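Fung, week nine: the tidy-up problem

My plan for this month was to show that more data fixes everything. I had 1,144 demonstrations of putting small household stuff into a box, all collected by hand with the gripper, and I was going to train on the lot, make a nice rising curve and go home early.

The curve rose until it didn't. Past the first half of the data, the policy got no better at packing and noticeably more confident about it. It would close on thin air beside a bottle, carry the air over to the box and let go with great care.

Renu Jaiswal, who has less patience for curves than I do, asked how many different rooms were in the set. I said plenty. She asked again and I went and looked, and most of it was two desks in our lab under the same lamp.

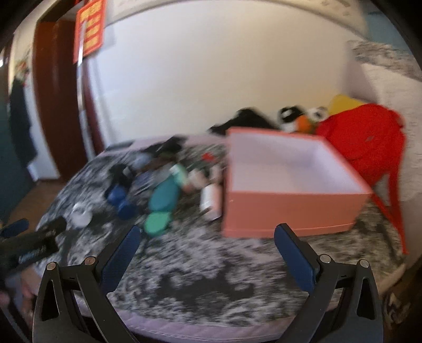 So we stopped adding and started swapping. We pulled out 121 of the dullest desk episodes and put in the same number from bedrooms, with patterned bedding and things lying at stupid angles. Same total, same training settings, same 50 test trials on surfaces it had never met. Successes went from 19 to 31. I reran it because I didn't believe it, and got 30.

Lids are still hopeless. Anything flat and round gets nudged across the blanket like a hockey puck, and Edvin Myklebust thinks that's a finger problem, while I think it's a depth problem, and we've both been saying so since before lunch.

I had asked for a budget of up to 2,000 demonstrations. I'm now rewriting that request to ask for other people's bedrooms, and I'd welcome help with the phrasing.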